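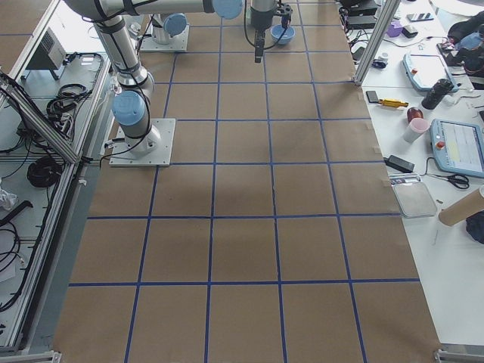

Home Projects Reports Gallery Staff Contact

Packing Paper as a Weed Cover in School Garden Beds
Project report by Lungile Sithole
November 12, 2024

1. Purpose

The garden beds behind the Lustinitz building get weeds faster than anyone can pull them. I wanted to find out if plain packing paper, laid on the soil and weighed down with compost, keeps weeds down as well as the black plastic sheet we normally buy. Plastic works, but it tears after a season and ends up in the trash.

2. Method

I used two beds of the same size next to the Zaugg fence. Both were cleared by hand at the start of August and watered from the same hose. Bed A got two layers of packing paper with the edges overlapped by a hand's width, then 5 cm of compost on top. Bed B got the plastic sheet, pinned at the corners. I left a strip of bare soil between them to compare with.

I cut crosses in both covers and planted lettuce and chard. After that I only watered and wrote down what came up. At the end I pulled every weed, shook off the soil and weighed them on the kitchen scale.

3. Results

The bare strip gave 3000 g of weeds, mostly chickweed and grass. Bed A gave 100 g. Nearly all of it came from the planting holes and from one seam where the overlap had slipped. Bed B gave less than the scale could read properly, so I recorded it as a trace.

The lettuce did better in Bed A. In Bed B several plants wilted on hot afternoons – I think the soil under the plastic got too warm, but I did not have a soil thermometer to check.

By the end the paper had gone soft and was breaking up. There were a lot of worms under it.

4. Problems

Wind lifted the paper on the first day before the compost was on. Wetting it first fixed this. Slugs hid under the seams in Bed A and ate some of the chard, so I cannot compare the chard fairly.

5. Next steps

I would like to repeat this in spring with three layers and wider overlaps, and borrow a soil thermometer. The paper has to be replaced every season, so the cost over several years still needs working out.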